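Start | Themen | Neue Beiträge | Suche | Anmelden

Konfessionslos und trotzdem ein Studium an einer kirchlichen Hochschule?

Truvov
Hallo zusammen, ich bin 27, nie getauft und würde ab Herbst gern berufsbegleitend Soziale Arbeit studieren. Die einzige Hochschule, die ich von Barnia aus mit dem Zug schaffe, ist in kirchlicher Trägerschaft. Im Infoblatt steht nur was von "Offenheit für christliche Werte". Meine Mutter meint, das kann ich gleich vergessen. Hat da jemand Erfahrung? Bewerbungsschluss ist im Juli, ich bin also etwas nervös.

Studwood
Keine Panik! Ich hab an so einer Hochschule meinen Bachelor gemacht, ebenfalls ohne Kirche, und im Auswahlgespräch wurde ich genau einmal danach gefragt. Ich hab gesagt, wie es ist, und dann ging's sofort um mein Praktikum. In unserem Jahrgang waren wir 91 Leute, da war alles dabei: katholisch, evangelisch, muslimisch und ziemlich viele ohne irgendwas. Pflicht war nur ein Modul Ethik und Religion mit 6 Punkten (fand ich sogar richtig gut, viel Diskussion, wenig Bibel).
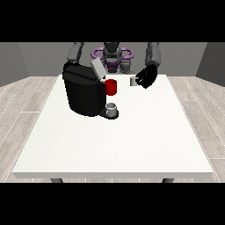 Schwarze Kaffeemaschine auf weißem Tisch

Gottesdienste gab's freitags, da ist hingegangen, wer wollte. Ruf am besten bei der Studienberatung an und frag nach der Zulassungsordnung, das ist ja überall ein bisschen anders. Und denk dran: Später beim Arbeitgeber kann die Konfession wieder Thema werden, je nach Träger und Stelle. Drück dir die Daumen!

Lau
kommt drauf an. bei meiner schwester wollten sie ein schreiben zur motivation, mehr nicht. theologie wär was anderes

Kontakt | Impressum | Datenschutz | Nach oben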